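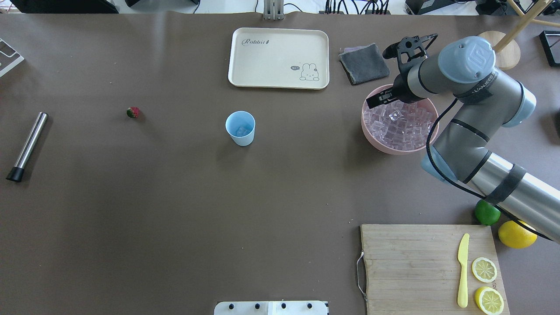 Revisión de las fichas de efemérides, calendario Suvitz – hojas de diciembre

- [x] Día de la semana cotejado con el calendario perpetuo. Sin errores en 16 fichas.
- [ ] Años bisiestos. La ficha 13 cuenta mal los días restantes; corrige Darcy Hiebert.
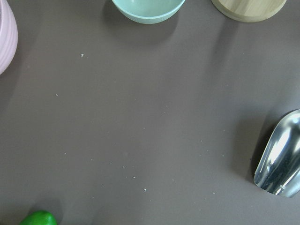

*Jarrón rosa pálido y cuenco verde menta.*

- [x] Santoral contrastado con dos fuentes.

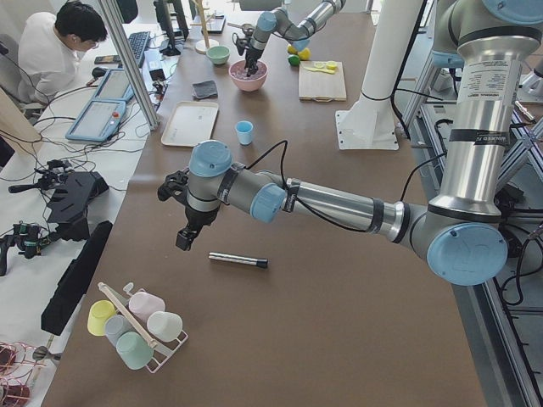

- [ ] Año de reutilización. Falta en 8 fichas – pendiente para el viernes.
- [x] Extensión máxima: 200 palabras. Conforme.

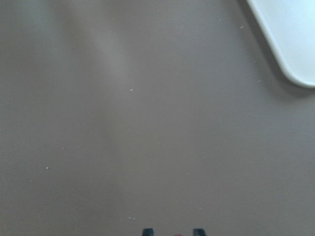

*Mesa gris topo; objeto blanco en la esquina.*

Revisa: Shirley Mapplebeck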